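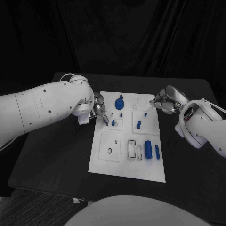 Both arms at the peg board, blue parts out.

Two arms, one board, my old job
2 min read
Search this forum Search

gurkport_nights
Flallance put the two-armed unit on our kitting bench in October. I used to fill those boards by hand. Now I'm a "cell attendant," so I lay out the blue pegs, watch, and press a button when it sulks. Same pay. My wrists feel great. My brain has filed a complaint.

orkport5
We have the same setup in the Orkport building. Quota was 600 boards a week by hand, and management put 1000 on the wall the day the arms came in. Guess who stays late when the arms don't get there.

lasharilifer
Disagree with both of you. Did that bench at Lashari for nearly 5 years and my thumb still clicks. Let the thing have the pegs.

gurkport_nights
It can have the pegs. I want the part where I got to talk to someone. There were four stools at that bench and now there's me and a curtain.

orkport5
You got a curtain?

lasharilifer
Ask for the changeover training. Two people on our shift teach it new layouts now, and they're up a pay grade. Beats button duty.

orkport5
"Ask for training." I asked. They sent me a PDF on how to wipe down the table.

gurkport_nights
I got that PDF. Page 2 is blank. Putting in for changeover on Monday anyway, will report back if they answer.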